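Priltetti open visit, Durnden, Apr 2, 2022

The letter promised a frank look at what went wrong in January, so I went along expecting slides. There were slides. There was also a bedroom, up a narrow staircase, and I'm glad they let us up there, as the slides on their own would have sent me home believing the matter was closed.

For those who missed it, Priltetti makes software for robot arms that tidy: clothes off beds, towels into piles, that kind of thing. To teach the arm, people go into ordinary homes with a hand-held gripper called the Soltis and do the chores themselves, picking cloth up and laying it down while everything is recorded. The arm, which lives at the company's Uchida site, learns from the recordings. In January the arm took hold of a duvet cover, carried it where it was meant to go, and did not let go. It then went back for the next item with the cover still in its fingers, brought a lamp down, and wound the sleeve of the engineer beside it into the cloth. She hit the stop button. She had a sore wrist and no worse, and she was in the room with us on the day and seemed tired of being asked.

The first talk put all of this down to "a labelling inconsistency". I wrote that down and underlined it. When pressed, the speaker explained it in plainer words. The Soltis keeps a record of how wide its fingers are at any moment. On some units that reading could stick. The person holding the tool opened it, the cloth dropped, the hand moved away, and the record said the fingers had been closed the whole time. Feed enough of that to a machine and it picks up the idea that you can finish putting something down while still holding it.

They had 1812 recordings from the January homes. After the accident somebody went through 300 of them by eye and found 59 with the stuck reading. That is close to one in five, and I said so. The answer was that the sample had been weighted towards units already under suspicion. Fine, but then it doesn't tell you the rate for the rest, and the slide after it carried on as though it did.

Upstairs was better. The room was a normal bedroom with a very loud quilt, all cartoon monkeys and diagonal stripes, and the work was being done on the bed with a piece of black cloth. Watching it from close to, I could see why a bad reading got past everyone. The person doing the job is looking at the cloth. The yellow fingers go in, pinch, lift, and after a few goes you stop noticing them.

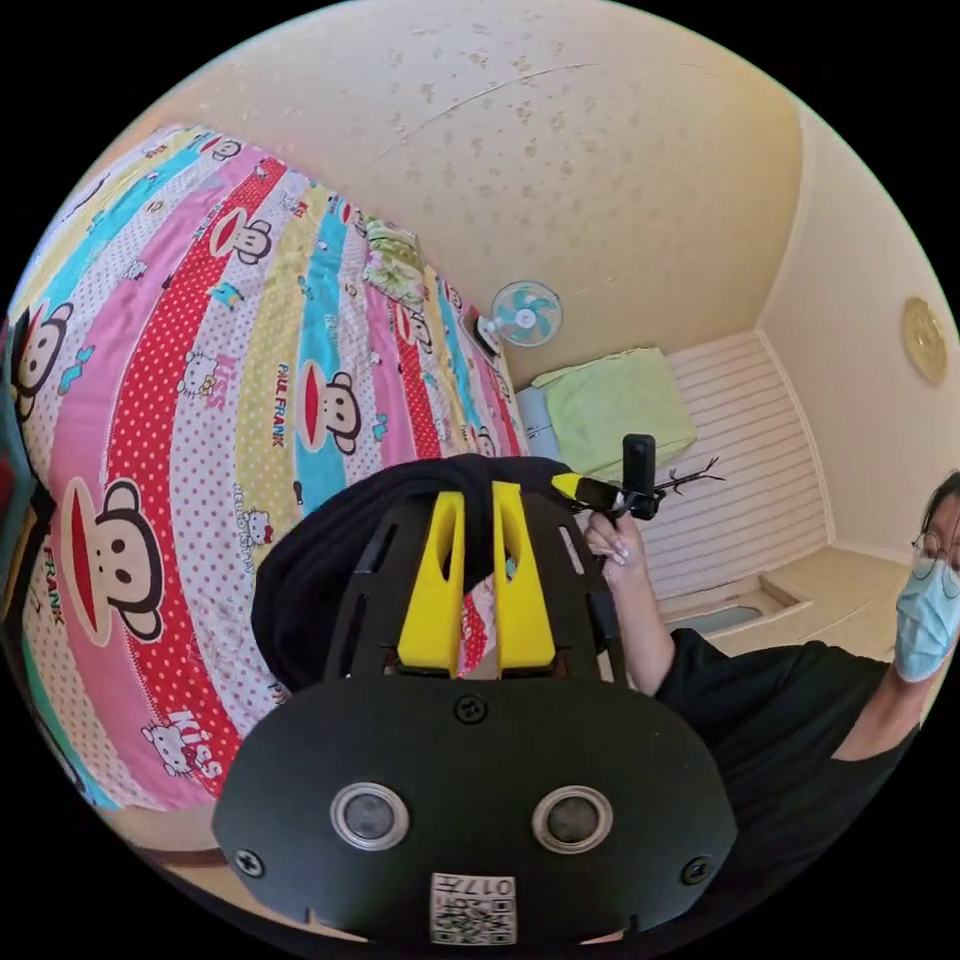
Fumiko Mizuno thought I was being hard on them. Her view was that every firm collecting this sort of data has a stuck reading somewhere, that most never find out, and that the only unusual thing about Priltetti was opening the door afterwards. She also said the real mistake was at Uchida, where an arm was allowed to start a second pick without checking that its hand was empty, and that you could have perfect recordings and still need that check.

I agree with the last part and said as much on the stairs. I don't agree that it lets the recordings off. If the arm had been given the check, the fault in the data would still be sitting there, and it would have come out some other way, perhaps in a house with no engineer and no red button.

What has changed since, according to the company: each session now begins with the tool opened fully and closed fully, and the software refuses to record if the reading doesn't follow. The same is done at the end. If the two don't match, the session is thrown out. I asked what happens if the reading sticks in the middle and frees itself before the end. There was a pause and a look between two people, and then I was told that a "smoothness test" would catch it. I asked to see the smoothness test. It was not available for viewing.

I did see the opening check done, twice. It takes a few seconds. The second time it was skipped over so fast that I'm not sure the fingers went all the way out, though the software seemed happy enough. When I mentioned it the answer was that the limits are generous, to avoid annoying people. Well, they were generous in January too.

Dark cloth came up as well. One of the engineers admitted that black garments are the worst for checking by eye afterwards, as you can't easily make out where the fabric ends and the black parts of the gripper begin. Of the bad recordings they found, she thought a good share were dark trousers and T-shirts, though she had no figure for it and I won't make one up on her behalf. It did make me wonder how many were missed among the ones passed as good. A person going through hours of bed and cloth and more bed is going to nod off now and then.

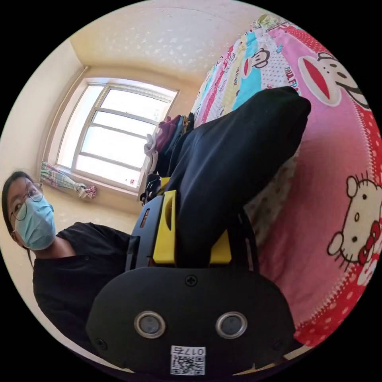
Back downstairs we had the second talk, on cleaning up the old data. Out of the January set, 1032 recordings have been kept and the arm retrained on those alone. The rest were dropped, including many that may have been perfectly sound, and I'll give them credit for that, because throwing away paid-for work hurts. But the 1032 were picked by a program, and the program was written by the same team that didn't spot the trouble the first time. I asked whether anyone outside had looked at it. Not yet. Was anyone going to? They were "in conversations".

The retrained arm was shown on video only. It laid down a towel, opened, moved off, and the towel stayed where it was. It did this several times and looked very calm about it. There was nothing thin or clingy in the video, no tights, no nylon, no duvet cover. I'd have liked the duvet cover. The visitor next to me asked why the arm wasn't shown live and was told that the Uchida site was not set up for guests, which may be true. I have been to enough of these days to know that things that work tend to be shown working.

A few smaller points, for anyone going to the next one.

The accident sheet handed out at the door gives the time between the cloth snagging and the stop button being pressed, but not how far the arm moved in that time. Ask for it. I did, and was promised it by email. It hasn't come.

The people doing the recording were told about the stuck reading only after the retraining had started. One of them said this quite openly over the sandwiches. They had gone on working with the same tools in between, and I can't see any good excuse for that. A note taped to the case would have done.

The Soltis units involved have been repaired and put back into use. I asked if they had been marked in any way, so that a later problem could be traced to a repaired one. Each has a number, I was told, and the number is in the log. Whether the repair is in the log too was a question for another department.

The car park at Durnden fills early and the side gate is locked at four, so leave by the front.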